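Kapitel 4
Kisten, Wannen, Schütten: Wohin mit den Teilen?

Bevor wir in dieses Kapitel einsteigen, muss ich ein Geständnis loswerden: Ich habe Behälter jahrelang für das langweiligste Thema der ganzen Lagerkunde gehalten. Regale, ja! Kommissionierwege, sehr gern! Aber Wannen? Da kippt man halt was rein. So dachte ich jedenfalls, bis ich meine erste Stelle bei Pirkance antrat und an einem Samstag die Kleinteile umräumen sollte, alle 1104 Artikelnummern, verteilt auf Schuhkartons, alte Farbeimer und eine Suppenterrine (die Terrine war übrigens gar nicht schlecht, die hatte wenigstens Henkel).

Mein damaliger Kollege Fulvio Piras stellte mir gleich morgens eine Frage, mit der ich seitdem jeden Kurs anfange: »Was muss die Hand machen, wenn sie das Teil wieder herausholt?« Ich wusste keine Antwort. Ich hatte nur überlegt, wie viel hineinpasst. Dabei legt man ein Teil meistens einmal ein und sucht es dann womöglich lange mit den Fingerspitzen in einer Ecke, in die man kaum hineinkommt.

Seitdem schaue ich mir bei jedem Behälter zuerst die Wände an. Stehen sie senkrecht, gewinnt man Volumen, aber am Rand wird das Greifen mühsam. Laufen sie nach oben auseinander, kommt man auch flach von der Seite heran, und was an der Schräge landet, rutscht mit etwas Glück zurück auf den Boden. Bei einer großen Blechwanne mit ebenem Boden und nur fünf länglichen Teilen darin erkennt man das Prinzip viel besser als bei einer randvollen.
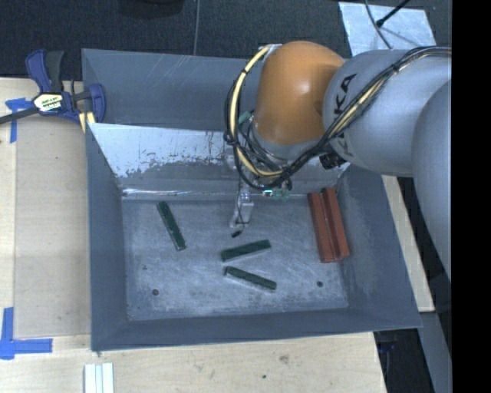
4.1 Was die Oberfläche erzählt

Blech ist ehrlich, finde ich. Kratzer und abgewetzte Stellen bleiben einfach stehen, und ich lese die inzwischen fast lieber als jede Inventarliste! Schauen Sie im eigenen Lager einmal nach, welche Wand am meisten abbekommen hat. Bei uns war es immer die, über die wir die Teile hineingeschoben haben.

Für dieses Kapitel brauchen Sie einen Behälter, den Sie wirklich benutzen, ein Maßband und eine Handvoll Teile, die sich ähnlich sehen. Meine Übungswanne ist am Boden 58 Zentimeter lang und oben 74, und mit diesen beiden Maßen rechnen wir im nächsten Abschnitt aus, wie schräg die Wände stehen. Legen Sie die Teile zuerst einzeln auf den Boden, dann alle auf einen Haufen, und holen Sie sie jeweils mit einer Hand wieder heraus. Notieren Sie, wo Sie hängen bleiben. Die Notizen heben Sie bitte auf, wir kommen in 4.3 darauf zurück.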